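This site uses cookies. Accept | Settings

Can they do real chores yet?

28 replies | 1022 views

hostari_fan
Every year I read that home robots are close. My shop still pays a person to sort padlocks and match keys. Is any machine ready for that?

EPettigrew
Depends on the lock. Two arms can share the work, one on the lock and one on the key. I wouldn't leave them alone with a full bin.
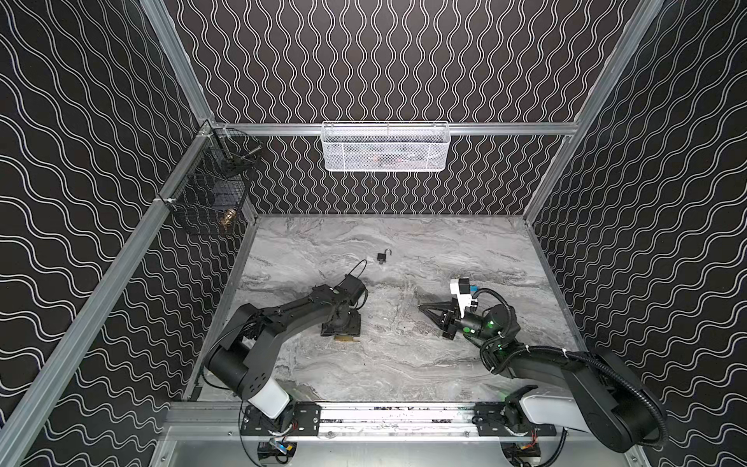
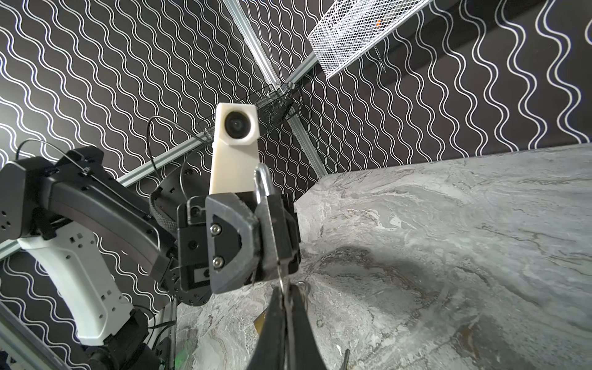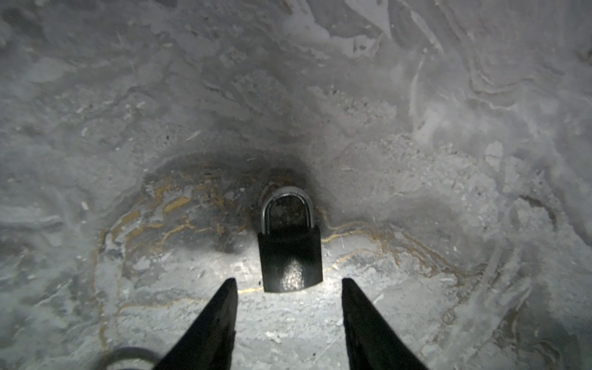
darnov88
Keys are the worst case for a shop. They're thin and shiny, and a small error at the keyway means starting over. I'd rather see towels folded well first.

hostari_fan
Towels don't pay my rent. I have 200 locks to check by April.

EPettigrew
Then hire someone — a person needs a few seconds per lock. Ask again in a couple of years.

darnov88
Disagree on the couple of years. Slow is fine if it runs overnight.

EPettigrew
Only if it can recover from a dropped key without help.

Share | 2 shares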